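**Unit 2: Can Machines Do Household Chores Yet?**
Instructor: Hala Issa, Plurncombe

Students should read the Gramcombe notes before class. The short answer given there is "sometimes, and slowly." A machine may repeat one chore well in a known kitchen and fail when the plate is moved.

## Terms

- **Task:** one chore with a clear end state.
- **Trial:** one attempt, scored pass or fail.
- **Transfer:** performance in a kitchen the machine has not met before.

## Points for discussion

1. The Moussa course kitchen is simulated. Each task is run for 500 trials, and a full set takes around 2 hours.
2. Food is harder to handle than boxes. Toast can crush or slip, and a grip at the edge leaves little margin. Consider the gripper beside the bread, and the apple on the plate in the sink. 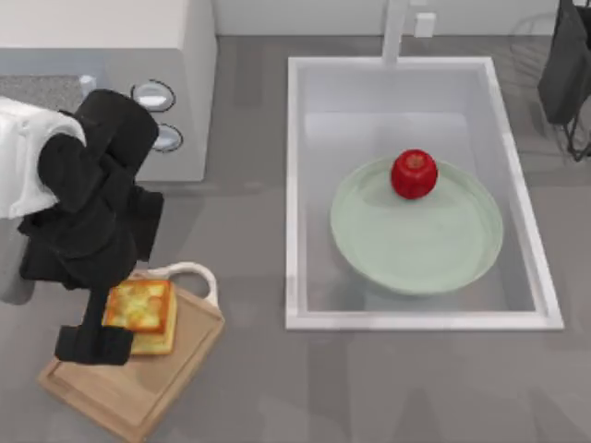
## Assignment

Write one page on which kitchen chore should be attempted first. Cite the Bamer reading at least once.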